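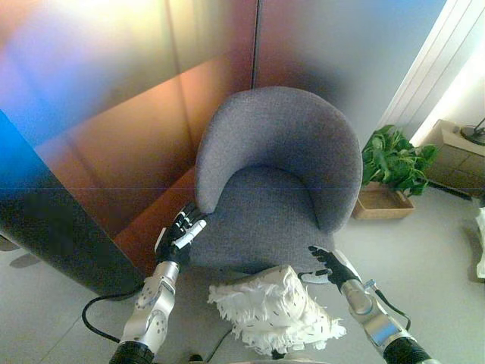 Preserving Wild Garlic for Winter Use
Project report, Food Studies, Peltham College
Wiremu Treloar and Yaroslav Harasym

1. Aim
The project compared 3 ways of keeping wild garlic leaves: freezing whole, freezing as a paste with oil, and salting in jars.

2. Method
Leaves were picked with permission in Westetti Wood, washed twice and divided into batches of 40 g. Salted batches were kept in the refrigerator and the others in the college freezer. All were opened in July and used in a plain potato soup.

3. Results
The paste kept its colour and was preferred by most tasters. Whole leaves turned limp - though the flavour was acceptable - and the salted leaves required soaking before use. 2 jars were discarded owing to faulty lids.

4. Further work
A longer storage period should be tested, together with the flower buds.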